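Okay, a few of you asked what I use to rename big batches of photos, so I'm finally writing this up in a little thread – get comfortable, I do go on a bit.

The program is called Povico. It's free, it runs on Windows, and Cadi Parry pointed me to it back in August when I was complaining about a folder full of files all named some version of DSC-something.

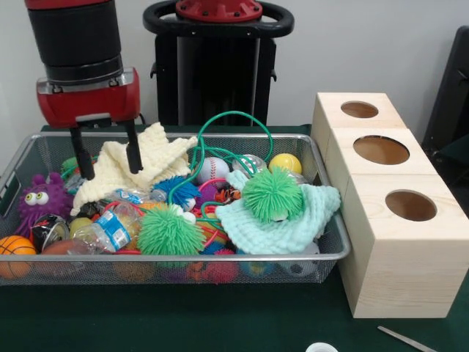
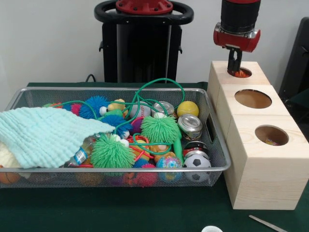
You drag the whole folder in, type a pattern like "garden" plus a number, and it shows you the old names and the new names side by side before it touches anything. I love that preview so much!

My first real try was 2,000 photos, and it got through them in 3 minutes on my old laptop (which takes longer than that to open a browser, bless it).

One thing to watch: set the counter to four digits before you start. I left it at one, so photo 10 sorted ahead of photo 2 in my slideshow program, and I had to do the whole batch over again.

There's an undo button too, but it only goes back seven steps and it forgets everything once you close the window – so please copy your folder somewhere safe first.

Brijesh Prajapati asked if it can use the date the photo was taken. Yes! It's under Pattern, then Insert, way down at the bottom of the list. I'll try it on my scanned slides Thursday night and add to this thread.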